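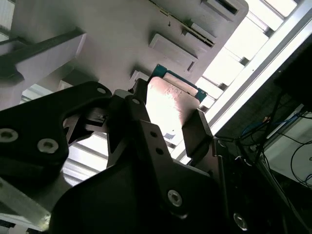
Melur Liem wanted to know why I teach the slot approach from below when the rack drawing gives a perfectly good nominal. The nominal is good. The rack is 19 slots of light gray panel on a bracket that gets leaned on, and after a few weeks the two disagree.

Home | Cell notes | Wiring | Archive | Search this blog Go

My routine on the Dramex cell, for anyone who inherits it. Power down and check the finger bolts first. A finger that has crept on its bolts looks exactly like a rack that has moved, and I lost most of July to that. Mark the heads with paint once they are torqued.

Next, jog up with a scrap card in the fingers at 300 mm/min and stop short of the slot. Look along the card edge for tilt. Correct tilt before height, or you will do height twice. Save the point, back out, come in again from the park position, and compare. I repeat this at both ends of the rack and let the controller interpolate. If a middle slot then drags, the panel is bowed and no amount of teaching will help.

Grip force stays where Haziq Sinaga left it. I tried lowering it and the card rotated between the fingers when its top edge touched the rack.

Cables last. With the arm at full reach, the bundle should hang with slack and touch nothing that moves.

The counter stood at 1733 inserts when I redid the points, 644 of them since the previous set. Two faults in that stretch, both at slot 12. I have ordered a new panel from Lultden and will reteach when it is fitted.

4 comments | 2 shares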